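Consumer Claims and Evidence
Handout 4: What does "saves energy" mean?
Yuk-lan Fu

Before you accept a savings claim, find out what it was measured against. Most of the claims we collected in May fall over at that point. A figure with no comparison behind it is decoration.

Take the Oltico leaflet, which promises "up to 60 per cent less power" for reheating. Less than what? The small print says a full-sized oven, preheated, with one serving of soup in it. I don't know many people who heat a bowl of soup that way. Against a saucepan with a lid on, the gap would be much smaller, and the leaflet is silent on it. Note also the words "up to". A result of 2 per cent would satisfy them.
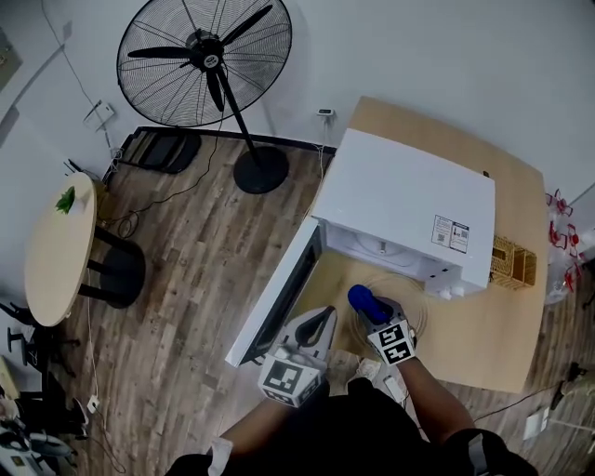 The Prothero leaflet has a different problem. It reports that 27 households cut their kitchen power use over the trial. The households volunteered, they knew what was being measured, and they were given a meter with a bright display. Any of those could change how a person cooks. There was no second group carrying on as usual, so we can't separate the appliance from the attention.

Dremura at least prints its test method. Read it closely, though. Standby use is left out, and for something that sits plugged in all day with a clock running, I'd want to see it. Leaving it out may be harmless. You can't tell from the page, and neither can I.

A word on averages. "The typical family saves $20 a year" sounds modest enough to be true, and perhaps it is. Ask what a typical family cooks, what it pays for power, and whether the saving covers the price of the thing being sold.

For the tutorial

Bring one claim from a label, catalogue or website. Write down the comparison being made, who did the measuring and what was left out. If you can't find one of these, say so in your notes and don't guess.

Reading: the Rukier summary, first section only. Its later sections repeat the makers' own numbers without checking them.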